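Picking a basket order from the snack and soft drinks shelves

Store procedure, Kirkberg branch. Applies to all staff and trainees preparing small orders for collection.

Introduction

This page explains how a basket order is to be picked, checked and handed over. A basket order is any collection order that fits into one hand basket. Larger orders are picked with a trolley and are covered on a separate page. New members of staff should read the whole page once before their first shift and keep a printed copy to hand during their first week.

Questions about the procedure should be addressed to Liv Berge, who is responsible for order preparation at Kirkberg. Questions about shelf layout and stock go to Sverre Bakke.

Before you begin

Collect the order slip from the printer beside the service desk. Check that the slip carries an order number, a collection time and the initials of the person who released it. An order without initials must be returned to the desk before picking starts.

Take one clean basket from the stack. Look at the handle and the base. Baskets with a loose handle or a broken base are placed behind the desk with a red tag and are not to be put back in the stack.

Read the slip from top to bottom before walking out on to the shop floor. Items are printed in the order in which the customer chose them, which seldom matches the order of the aisles. Number the lines in pencil so that you can pass through each aisle once.

Order of picking

Heavy and rigid goods are normally picked first and placed at the bottom of the basket. Drinks, tins and jars belong to this group. Crisps and other bagged snacks go on top.

In aisle 3 the crisps and some of the soft drinks share a unit, and it is permitted to pick both in one stop. If a bag of crisps is already in the basket when a bottle is added, lift the bag out, lay the bottle flat along the base and return the bag on top. A bottle must never be dropped in from shelf height.

Taking goods from the shelf

Hold the basket by its handle in one hand and keep the other hand free. Stand close to the shelf with both feet flat on the floor. Do not lean across a shelf to reach goods at the back; draw them forward first.

Take bags of crisps by the top seam. Gripping the middle of the bag breaks the contents and may open the seal. Check the date on each bag and press lightly to confirm that it still holds air. A flat bag is set aside and entered on the waste sheet under code 437.

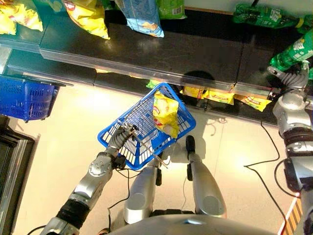 Bottles should be lifted by the body, with the fingers well below the cap. Check that the cap ring is unbroken and that the label matches the flavour on the slip. Regular and sugar-free varieties are often stocked side by side, and confusing the two is the most frequent cause of complaints at the collection desk.

Any bottle found lying down on an upright shelf is to be stood up again or picked for the order if it is undamaged. Carbonated drinks which have been dropped are not to be supplied to customers. Enter them under code 547.

If an item is missing

Look on the shelves immediately above and below the marked place. If the item is still not found, consult the replacement column on the slip. Where the customer has accepted a replacement, choose the same size and flavour from another maker. Where no replacement has been accepted, strike out the line and write your initials beside it.

Checking and handing over

Return to the desk and read the slip aloud against the contents of the basket. Pack the goods into a paper bag in the same order, with bottles at the base. Attach the slip to the outside of the bag and place it on the numbered collection shelf.

Wipe the basket handle and return the basket to the stack. Completed waste sheets are left in tray 139 before 8 p.m.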